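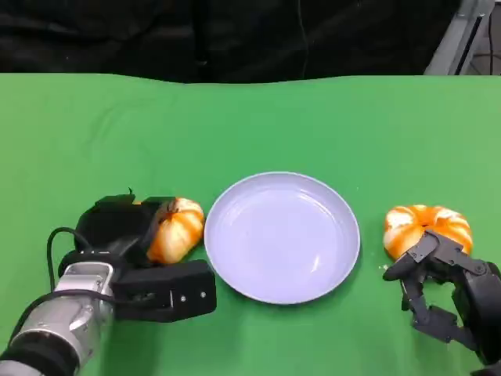
White plate and swirled rolls on a green tablecloth.

About Stimgate Linen

Stimgate Linen rents and washes table linen. We supply tablecloths, napkins, table runners, kitchen towels and aprons to restaurants, banquet halls, churches, schools and private customers in Vukness and the towns along the Curnov road. We also wash linen that customers own themselves, and we do repairs.

Everything is washed, pressed, folded and stored at our plant on the east side of Vukness. We do not send work out to other laundries, and we do not have a second location. Our trucks leave from the same building.

How the company started

The building was a laundry before it was ours. It belonged to Vakulenko Wet Wash, which did family laundry by the pound and later took on work from two hotels. When home washing machines took away most of the family trade, Vakulenko kept the hotels and let the rest go. The hotels closed within a few years of each other, and the building went up for sale with most of the equipment still in it.

Stimgate was a restaurant supply company at the time. It sold plates, pans and table linen, and customers kept asking whether they could rent the linen instead of buying it. A small restaurant does not want to own enough cloths to cover a full week. The company bought the Vakulenko building, repaired the boiler, replaced the floor drains and began with 142 white tablecloths and one used delivery van. The supply business was sold off later. The linen business kept the name.

Three people who worked for Vakulenko stayed on after the sale, and much of what we know about pressing came from them. Two of the original flatwork ironers ran until the last remodel. One was scrapped for parts. The other is in the front hallway, next to the customer counter, and children like to turn the crank.

What we carry

We keep 3,773 tablecloths in regular stock. Most are a cotton and polyester blend, which holds a crease well and comes out of the wash with fewer wrinkles than plain cotton. We also carry all-cotton cloths for customers who prefer the feel of them. They take longer to press and cost a little more to rent.

Round cloths come in five sizes and rectangular cloths in six. If you are not sure what size you need, measure the length and width of the table and then the height from the floor. For a sit-down dinner, most people like the cloth to hang down 10 to 15 inches. For a buffet or a head table, the cloth usually goes to the floor.

We stock 40 colors. White, ivory and black make up most of what goes out the door. Greens and reds are busy toward the end of the year and should be reserved early. Dyes vary between batches, so we mark each colored cloth with a batch number inside the hem and try to send cloths from one batch to any single event. If you add tables at the last minute, the extra cloths may be a slightly different shade. We will tell you before they leave the building.

Napkins are sold in bundles of 25 by the rental period. We fold them flat. Fancy folds can be done for an added charge, with a week's notice.

How we wash

Linen is sorted by color and by type of soil when it comes in. Food stains are treated by hand before washing. Candle wax is scraped off cold and then drawn out with heat and paper. Red wine, coffee and mustard each get their own treatment, and mustard is the hardest of the three.

Please do not try to remove stains yourself before returning rented linen. Salt, club soda and dish soap can set a stain or leave a ring that will not come out. Shake off crumbs and food, let damp cloths dry if you can, and put them back in the bag they came in. Wet linen left in a closed plastic bag will mildew in a day or two in warm weather, and mildew is the main reason we have to charge for a replacement.

After washing, cloths go through the ironer damp and are checked on both sides under a lamp. Those with small holes or pulled hems go to the sewing room. Cloths that cannot be repaired are cut down into napkins if the fabric is good enough, and the rest become cleaning rags, which we sell by the box at the counter.

The plant was remodeled in August, and the new washers use rinse water from one load for the first wash of the next. We can now process 3,000 pounds of linen in a working day. The old machines could do a little over half that on a good day – and there were not many good days toward the end.

Who works here

Most of our employees work on the plant floor, in sorting, washing, pressing and packing. The sewing room has four people. The drivers cover fixed routes, so restaurant customers see the same driver each week in most cases.

We train new employees ourselves. No laundry experience is needed for floor jobs, but the work is warm and it is done standing up. New hires begin in sorting and packing and move to the ironers once they know the stock. Openings are posted on the door and at the counter. We do not take applications by phone.

Restaurants and halls

Weekly customers choose a set number of pieces, and we deliver clean linen and pick up used linen on the same stop. The count can be changed up to two days before delivery. There is no long-term contract. We ask for 30 days' notice if you want to stop service.

Private events

You do not need an account to rent for a wedding, a family dinner or a church supper. The minimum order is four cloths if you pick up at the counter and 12 if we deliver. The rental period is four days, counted from the day of pickup. A deposit is due when you reserve, and it is returned once the linen has been counted in.

Samples of every color hang on a rack by the counter. You are welcome to borrow up to three swatches for a week to compare with your dishes or flowers – please bring them back, as the swatch books are made by hand.

Stimgate Linen, Vukness
Customer counter open 7:30 a.m. to 4:30 p.m.
Page last updated 18 September 2019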